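濃いグレーのテーブルの天板、細かい汚れとくもりはどこまで気にしますか

投稿者:なやり　2022年10月15日

こんばんは、いつも読むばかりで書き込みは久しぶりです。部屋の白い壁ぎわに置いている濃いグレーのテーブルのことで、皆さんのお知恵を貸してください。

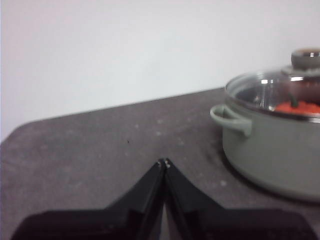
濃いグレーの天板と後ろの白い壁。

Workardというお店で5月に買ったテーブルで、届いたときは落ち着いた色にすっかり惚れこんで、夫にも用もないのに何度も見せに行ったくらいなんです。ところが使い始めてみると、天板にうっすら白っぽいむらが出てきまして、ほこりなのか、拭いた跡なのか、もともとの模様なのか、自分でもだんだん分からなくなってきました。手前の左のほうが特に白っぽく見えます。ポットの手前にも小さな薄い点がありますよね。毎朝乾いた布で拭いているのですが、皆さんはどんなふうにお手入れされていますか。あと、そもそも壁ぎわに置くのがよくないのか、そのへんのご意見もいただけたら嬉しいです。

2　ドゥルセ
なやりさん、こんばんは！いい色ですね、うちの居間にも欲しいくらいです。うちも濃い色の天板を使っていて、最初の頃はまったく同じことで悩みました。乾いた布だけだと、ほこりを集めるというより広げてしまうことがあるので、私は固くしぼった布で一度拭いて、すぐに別の布でから拭きしています。面倒そうに聞こえるかもしれませんが、お湯を沸かしている間に終わりますよ。それから、濃い色はどうしても目立つものと思って、あまり追いかけないのも手です（私は追いかけて疲れました）。

3　エミ爺
水拭きはちょっと待ってください。天板の素材が分からないうちに水を使うのは、私は反対です。写真だけでは石調の仕上げなのか、フェルトのような表面なのか判断がつきませんし、もしフェルト系なら水でかえって跡になります。まずは取扱説明書を読むこと、なければお店に問い合わせること。若い頃にもらい物の机を一枚だめにした人間の言うことですから、少し耳を貸してやってください。

4　ドゥルセ
エミ爺さん、それはごもっともです。ただ、私は固くしぼってと書いたつもりで、びしょびしょの布でとは言っていませんよ。それに毎日使うテーブルなら、いつかは何かこぼしますし、水が一滴もだめな天板だと暮らしにくくありませんか。

5　エミ爺
暮らしにくいのは確かですが、確かめるのは電話一本です。先に確かめて損はないでしょう。頑固ですみません。

6　アラセリ
お二人の間に失礼します。私は柔らかいブラシをおすすめしたいです。ざらっとした表面だと、布ではくぼみに入ったほこりが残ることがあって、Plerkettiの500円の卓上ブラシに替えてからずいぶん楽になりました。奥から手前へ軽く払って、最後に小さなちりとりで受けるだけ。真ん中あたりに黒い粒のようなものも見えますが、ああいうのはブラシでさっと取れるかもしれませんね。取れなければ模様ということで、それはそれで安心できます。

あと置き場所ですが、私なら壁から3センチ離します。ぴったりつけると奥の縁にほこりがたまって、手が入らないんです。

7　ソチ
はじめまして。私は逆に、壁にはぴったりつける派です。すきまがあると必ずペンや茶さじが落ちるんですよ。うちでは何度テーブルを動かしたか知れません。それと、テーブルのむらよりも、後ろの壁のきれいさに見入ってしまいました。うちの壁は子どもの手の跡だらけで、あんなふうに何もない白い壁は憧れです。せっかくなので一枚くらい絵を掛けてみてはいかがですか。

8　アラセリ
茶さじ、分かります（笑）。でも私は落ちても拾えるほうがいいかなあ。絵は賛成です。

9　エミ爺
私は絵には反対です。白い壁は白いままがよろしい。一つ掛けると次が欲しくなって、うちの廊下はもう美術館の物置のようになっております。

10　なやり
たくさんのお返事、ありがとうございます。台所で読みながら声を出して笑ってしまって、夫に心配されました。

説明書を引き出しの奥から探し出したのですが、お手入れの欄には「乾いた柔らかい布で」としか書いてありませんでした。素材のことは書かれていないので、エミ爺さんのおっしゃるとおり、明日お店に電話してみます。水拭きはその返事を待ってからにして、先にアラセリさんのブラシを試してみますね。ちょうど200円引きの券が残っていたはずなので。

置き場所は、夫がソチさんと同じぴったり派で、私はすきま派に傾いています。壁の絵も保留です。母が昔買ったSolísの小さな版画があるので、それなら合うかなと思っているのですが、エミ爺さんに叱られそうです。

11　ドゥルセ
お店の返事、ぜひ教えてください。水拭き可だったら、から拭きまでセットでお願いしますね。版画も見てみたいです！

12　エミ爺
版画一枚なら目をつぶります。二枚目からは相談してください。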